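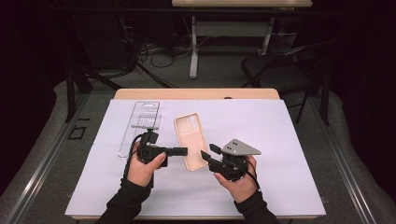 7 Faults During Recording

7.2 Jaw does not close fully, or opens by itself (code 529)

Applies to: Arko hand-held grippers, left and right, used with the Prado recorder.

Code 529 is raised when the jaw position reported by a gripper does not agree with the trigger position. The recorder keeps running. Episodes recorded after the code appears contain false jaw values and must not be passed on for training.

The fault is most often noticed with thin, rigid parts such as phone cases and their plastic trays. A jaw that stops short will let a case slide out on the lift, or hold it by one corner so that it turns in the fingers. With soft parts the same fault can go unseen for a whole session.

CAUTION: Do not put a finger between the jaws to test the closing force. A gripper with code 529 active can close without the trigger being pulled.

CAUTION: Do not unplug a gripper cable while the recorder is running. Doing so can damage the encoder input.

Before you start

Stop the current episode and mark it as bad in the Prado session list. Leave the parts where they are on the table until the last good episode has been found (step 9).

Procedure

1. Set both grippers down on the table with the jaws pointing away from you. Do not rest a gripper on its cable.

2. Stop the recorder. Wait until the status line reads IDLE.

3. Disconnect the cable of the faulty gripper at the recorder end first, then at the gripper.

4. Check the cable over its full length. Look for flattening, a sharp bend near the connector, or a loose collar. Replace the cable if any of these is found. Do not tape it.

5. Move the jaw fingers by hand from fully open to fully closed. Travel must be smooth. If the fingers bind, loosen the 2 finger screws, clean the rail with a dry cloth, and tighten the screws again.

6. Connect the cable at the gripper, then at the recorder. Let the cable hang free behind the hand. A cable pulled tight across the wrist was the cause in most of the units returned in May.

7. Start the recorder and open Service > Jaw > Zero. Close the jaws with the trigger and hold until the value settles. Press Store.

8. Open and close the jaws slowly, then quickly. The closed value must return to zero each time. The open value must read 765. If it does not, repeat step 7 once. If the second attempt fails, take the gripper out of service.

9. Play back the session and find the first episode in which the jaw value drifts with the trigger at rest. Mark that episode and all later ones as bad.

Note: Zero both grippers even if only one has reported the fault. The Prado recorder stores the two values as a pair and rejects the set if one is older than the session.

Note: Code 529 may clear without any action when the gripper is set down. This is not a repair. Carry out the full procedure.

If the fault comes back

A fault that returns within the same session points to the encoder, and this cannot be replaced on site. Label the gripper LEFT or RIGHT, pack it with its own cable, and send it to Usell Service together with the session log. Do not exchange fingers between grippers before shipping.

Revision 2021-07-03: step 6 rewritten, second caution added. Checked by Radomír Vrabec.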